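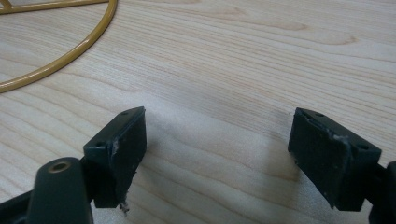 Según una clienta de Wolum que nos escribió en noviembre, las mesas de madera clara son bonitas hasta que se usan, y ella ya no pondría encima ninguna pieza de metal sin un paño debajo. Entendemos la queja, aunque en el taller seguimos trabajando sobre la madera desnuda.

Galería: mesa y piezas de alambre amarillo
Utum, taller de muebles y objetos para casa
22 de agosto de 2021

Esta página reúne el trabajo con la serie Skurkurow, nuestra línea de piezas de varilla curvada para mesa y cocina. La serie tiene 4 modelos. La galería empieza por el amarillo mostaza, que es el que más nos piden.

Foto 1. Aro de metal amarillo mostaza con travesaño recto, del mismo color y grosor que el aro. Apoyado sobre una mesa de madera clara de veta ondulada.

Notas sobre la pieza

El aro se vende suelto o con la bandeja Morsy. Suelto sirve de salvamanteles y aguanta hasta 11 kilos. Con la bandeja queda fijo por debajo y no hay que desmontarlo para limpiar.

El color se eligió entre varias pruebas. El primer amarillo era más limón y con luz de tarde quedaba verdoso. El mostaza se lleva mejor con la madera clara – también con la oscura, pero ahí preferimos el blanco.

La referencia del aro es la 569. En pedidos antiguos puede aparecer como 104. Es el mismo modelo y los repuestos de una sirven para la otra.

Notas sobre la mesa

Las mesas claras amarillean con los años si les da el sol directo. Conviene mover de vez en cuando lo que haya encima, o queda la marca de un tono más pálido. Un aro olvidado todo un verano junto a la ventana deja su dibujo en la madera, y solo se va lijando.

Para la limpieza diaria basta un trapo húmedo bien escurrido, pasado en el sentido de la veta. No usamos productos con amoniaco ni estropajos. Si hay una mancha de grasa, jabón neutro y secar enseguida.

En cuanto al paño que recomienda la clienta, nos parece buena idea si la mesa es de uso diario y las piezas se arrastran. Levantarlas en vez de empujarlas también evita la mayoría de los roces. Vendemos unas almohadillas finas de fieltro adhesivo que se pegan en la cara inferior de la varilla – se cortan con tijera y se cambian cuando se aplastan.

Los otros modelos se añadirán a la galería cuando estén terminados. El blanco está todavía en pintura. Las consultas sobre medidas y plazos se atienden en el taller por las mañanas, o por correo indicando la referencia de la pieza.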